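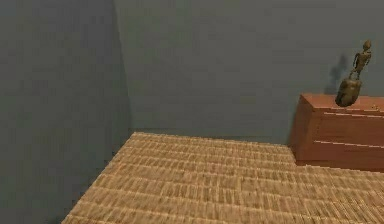

Why Does an Empty Room Echo?

Clap your hands in a room before the furniture is moved in. The clap seems to hang in the air for a moment. Clap again once the sofa, the curtains and the beds are in place, and the sound stops almost at once.

Sound is made when something shakes. Your hands push on the air, and that push travels outward as a wave. When the wave meets a hard, flat wall, most of it bounces back, a bit like a ball. Then it hits another wall and bounces again.

In a small room the bounces come back so fast that your ears blend them together. Scientists call this reverberation. A true echo is a sound you hear a second time, by itself. For that, the wall needs to be far away – 18 yards or more is usually enough.

Soft things are different. Rugs, cushions and coats are full of tiny gaps. Sound waves go into the gaps and rub against the threads, and their energy turns into a very small amount of heat. We say the sound has been absorbed.

Try it yourself

You will need 2 thick blankets and a bathroom.

Stand in the bathroom and clap once. Listen until you can't hear anything. Now hang one blanket over the shower rail and lay the other on the floor. Clap again. Is the sound shorter? Try singing, too. Many people like how they sound in a bathroom – the tiles keep each note going a little longer.

Words to know

Absorb: to soak up
Reverberation: many quick bounces of sound, heard as one
Wave: a movement that carries energy from place to place

Written by Raquel Baptista. Checked by Suha Hamdan.

© Jukine Learning | Contact us | Back to top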